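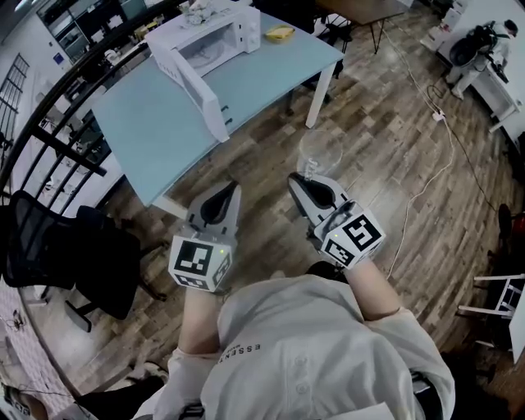
Monday, arvo

Budget day, ugh. Voyle came back with $1,662 for the second pair of hand-held grippers, freight to Ketstead included, and I reckon that's fair (Pallent wanted 200 more and couldn't give me a lead time!). Spare finger pads are $90 a set, so I've pencilled in one set for now.

Still to price: longer power leads, marker sticker sheets, a decent trolley. Rundilura has a trolley for $112 but the colour's awful. Will ring Voyle tomorrow and ask if they'd hold the quote till July.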